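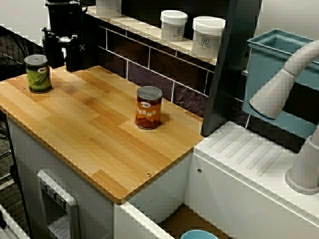
bredside_bill replied:
Before anyone starts on finishes, is that top going to be a work surface or a place where cans live? Those are two different countertops and the advice is different for each. Mine is the second kind, whatever I told my wife when we bought it.

saoirse.rafferty wrote:
Work surface, in theory. It has been a place where cans live since Tuesday. The beans are staying until I hear a convincing argument for a cupboard.

What I want to know is what to do about the darker patch in the middle toward the back. It's faint, it has no real edge to it, and it spreads across the middle. The top came with the house so I have no idea what's on it. I've tried dish soap, then baking soda paste, then ignoring it, in that order. Ignoring it has given the best results so far.

odoi_woodshed replied:
Drip some water on a clean spot and leave it ten minutes. If it beads, you have a film finish (poly or something like it) and the stain is probably under it. If it soaks in and goes dark, it's oil, or it was oil once, and you can sand and start over.

Don't put anything else on it until you know. I mean it about the baking soda.

ramiro_carretero replied:
Seconding the water test, disagreeing with the rest. I'd just sand it. The whole top, not the spot. If you sand the spot you'll have a pale dish in the middle of your counter and you'll be back in September asking how to fix that.

120, then 180, then mineral oil until it stops drinking. My bill for the whole job was 9 dollars because I already owned the sander, which my brother-in-law would like back.

odoi_woodshed replied:
He doesn't know what's on it yet. Sanding through poly with 120 is how you spend a weekend making orange dust paste.

saoirse.rafferty wrote:
She. But carry on, I'm enjoying this.

odoi_woodshed replied:
Sorry. She doesn't know what's on it yet.

waltel_tim replied:
Can I ask about the screws? There's one over by the green can and another up near the front right. Are those holding the top to the cabinet from above? I've only ever seen them go in from underneath.

saoirse.rafferty wrote:
I have wondered about this every day for a month. Whoever had the place before me was a man of action. There's a shelf in the hall held up with what I believe is a tent peg.

ramiro_carretero replied:
Those have to come out before you sand. Hit one with a sander at speed and you'll lose the disc and possibly your composure. Back them out, go up from below with slotted brackets so the wood can move, then plug the holes.

bredside_bill replied:
Or leave them in and call it industrial. People pay for that.

For the record, I got quoted 610 for a replacement top last spring, fitting not included, and then 438 from the other place for one that was an inch too short. I said I'd think about it. I am still thinking about it. There is a tray over my stain.

odoi_woodshed replied:
A tray is how you get a second stain.

bredside_bill replied:
I have a bigger tray.

jonanow replied:
Different view on the stain. On a pale striped top like that, one faint dark area reads as wood. Dark tile behind it, white cabinet under it, the eye is busy. I doubt any guest has ever noticed. I'd do the screws, oil it if it's oilable, and spend the weekend elsewhere.

Also the cans can come up on the ledge with the white jars, surely? Then you can at least see what you're working with.

saoirse.rafferty wrote:
The ledge is narrow and I don't trust it with anything that weighs more than a vitamin. See above re: tent peg.

Did the water test last night. Clean bit near the front, ten minutes by the oven clock. It soaked in and went dark, and this morning it's faded most of the way back. So it's oil, or the memory of oil.

ramiro_carretero replied:
So sand it.

odoi_woodshed replied:
Fine. Sand it. But try 180 by hand in the back corner first, and if the color lifts there you don't need the 120 at all. And wipe with the grain between grits.

waltel_tim replied:
Does the oil smell? Ours smelled like a baseball glove for a week.

ramiro_carretero replied:
Mineral oil has no smell. You used linseed.

waltel_tim replied:
That would explain the baseball glove.

saoirse.rafferty wrote:
OK. Screws out first, if the heads aren't chewed. Then 180 in the corner, then I'll report back. Does anyone know what size plug I want? I have a packet of 124 assorted from a yard sale and they all look like the same one to me.

odoi_woodshed replied:
Measure the hole after the screw's out, then drill to match the plug. 3/8 most likely. Cut them proud and pare them down flush, and line the grain up before the glue goes in.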